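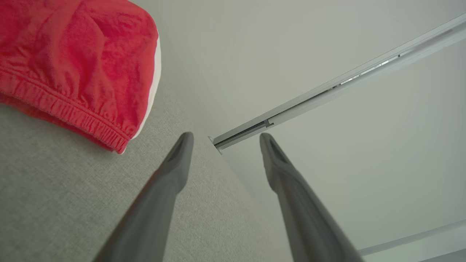 The data lead at Plivaner does not like the word "demonstration." It suggests a performance, she says, and the recordings her group wants are closer to chores. "We ask for an ordinary fold at an ordinary speed. If the operator is thinking about the recording, the arm moves like someone carrying soup."

Her group gathers examples for a policy called Vuren, which learns to handle cloth from wrist-camera video and joint readings. The current set holds 3158 episodes. The target for the first training run was 3000, and the surplus exists so that reviewers can reject clips without stopping the schedule.

Rejection is frequent. An episode is dropped if the video and the joint log drift apart, if the gripper closes before the operator has committed to a grasp point, or if the cloth leaves the view for too long. Failed grasps stay in. "A miss followed by a second try is useful to us. A miss followed by the operator giving up is less useful, but we label it and keep it for the evaluation side."

Elastic edges have taken more time than any other feature. A flat towel has corners, and a corner gives the policy something to aim for. A gathered hem has none, and its outline changes each time the cloth is set down. The first model, trained in March, would approach a gathered edge correctly and then close a little above it. The group traced the fault to the operators, who had learned to pinch from above on towels and carried the habit over.

The fix was a change to the instructions. Operators now approach from the open side of the hem, pause with the fingers apart, and close only after the pause. "The pause costs time in every episode — we argued over that. But it gives the model a clean point where the decision is made, and the labels got much easier to write."

Collection runs on 4 stations, each driven by a hand controller built by Pluvesex. The software that stores and indexes the episodes is called Kamath and was written in-house. It assigns each recording a cloth type, a surface type and a starting pose. There are 19 starting poses, from fully spread to a tight bundle, and the schedule draws from them at random so that operators cannot settle into a favorite.

Backgrounds are left alone. An earlier set was recorded against a plain screen, and the resulting policy lost track of the cloth when a wall or a piece of furniture came into view. "We took the screens down and did not put them back. Whatever is behind the cloth is part of the input."

Asked what she would change, she names the fingertips. They were replaced partway through collection, and the two versions look different enough on camera that episodes must be tagged by version. The older ones are being checked now, starting with the bundled poses.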